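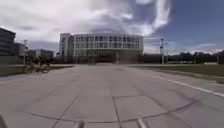

Chapter 7: Drainage of Paved Open Areas

February
Restaretti Technical Texts, editorial desk

A paved surface sheds nearly all the rain that falls on it. Grass and bare soil hold some of the water back; slabs laid on a bound bed do not. The designer must therefore decide where the water will go before fixing any levels.

Section 7.1 deals with falls. A fall is the slope given to a surface so that water runs towards a gully or channel. If it is too slight, water stands in the low spots and the joints silt up. If it is too steep, the surface is awkward for wheelchairs and trolleys.

Section 7.2 covers joints -- their width, filling and upkeep. Worked problems use the Homano site, a square divided into 12 catchments, each drained by its own gully. Up to five of these may discharge into a single pipe run.

Readers should already be able to calculate run-off by the method given in Chapter 5. Symbols are unchanged.

Related chapters
Bedding layers and sub-base
Channels and gullies
Case study: the Biwott market square

Copyright Restaretti. Contact the publisher for permissions. Back to top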